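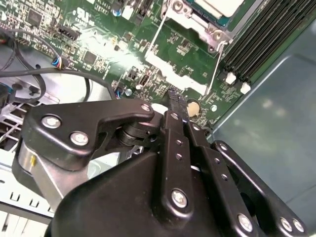 Old desktops come to the back table at Randden Computer Salvage to be sorted, stripped and occasionally forgiven. This batch came out of the Galtosmont office, which had kept them going well past the point of kindness. The green motherboard is still mounted in its open case, coin battery and all, and it stays there until the paperwork says otherwise. The paperwork has been saying otherwise since August.

More from the batch, captions only until the upload page behaves:

Shelf 2. Power supplies, sorted by weight. We had a better system once, but it needed labels.

The screw jar. Every screw we own is in it except the one you want.

Case 202. Came in with a sticky note reading "works fine." We have kept the note.

Cable bin. Allegedly 300 of them. Three are the right length.

The Ostrowski tower. Heavy enough to hold the door, and currently employed doing so.

Page updated Tue 30 April. Parts requests go to the Herov Street counter, mornings only.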